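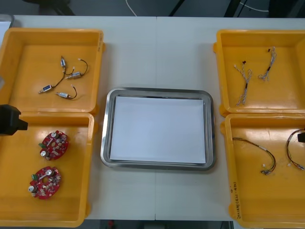

Labeling small parts so the labels survive

I relabeled the spares cabinet in April 2024. It has 23 drawers, and the old labels were thermal paper, which had faded to gray on the window side.

The replacements are laser-printed polyester. I set the part number in 14 point bold, with the value and package underneath in 9 point. Supplier codes are gone. They changed every time we reordered, and Finlay MacAulay was the only one who read them.

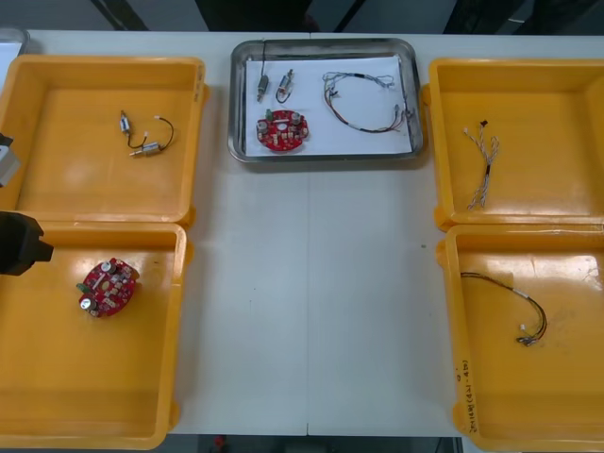

Yellow bins on either side, steel tray between them.

Numbering took longer than printing. The Irkow scheme we started with encodes the voltage rating in the part number, so a substitute part needs a new number. I switched to plain sequential numbers starting at 1,000 and put the ratings in a spreadsheet — one row per part, seven columns.
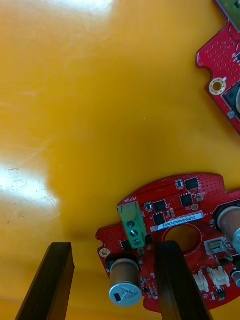
Red circuit board, close up.

Adhesion: wipe the drawer front with isopropyl alcohol, let it dry, press from the center outward. Two labels lifted at the corners by September, both on the textured drawers. Skye Menzies suggests a thicker adhesive for those. I have a roll of 300 to try.

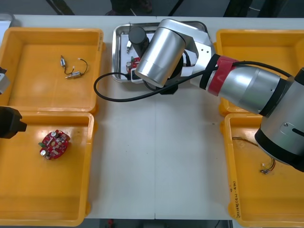 Steel tray at the top of the table.

Still to do: the cable drawers, which have no part numbers at all.

Contact | © Murdo Ritchie | Back to top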